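Gripper notes, second round

I spent most of this week back in the simulator with the two grippers I have been going back and forth on since June. The Arnton is the one I started with. The Zuto is newer, opens wider and costs more. Godfrey Masanja at Gristholm sent me his settings files for both, which saved me a lot of typing.

The plan was simple. Same arm, same controller, same wrist camera, and 331 simulated grasps for each gripper on the same set of parts. I left the objects out for the first runs because I wanted to check the camera mount before anything else. Last time I had the angle wrong and didn't notice until I had a whole night of useless results.

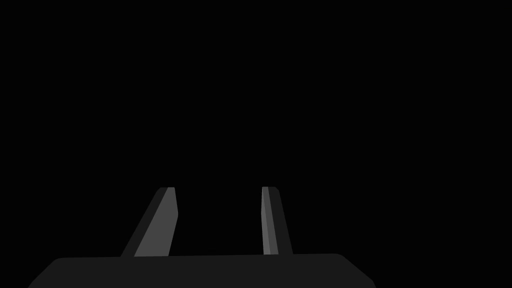
The mount took me two evenings. Even a small tilt shifts where the fingertips land in the view, and the grasp planner cares about that more than I expected. I ended up writing the offset into the config by hand and turning off the automatic one.

Once that was done the Arnton missed 34 grasps, nearly all of them on the thin parts. The Zuto missed fewer but was slower to close, up to 6 seconds with the force limit turned down. I can probably fix that in the controller. I tried raising the limit and it started knocking the small parts over - not good either.

I also tried a flat finger against an angled one. The angled finger did better on round stock and worse on anything with a lip.

Next I want to do 1,000 runs with random lighting and see if the camera side holds up. Godfrey thinks the thin parts will still be the problem. I have the Arnton queued up first and the Zuto goes in after it.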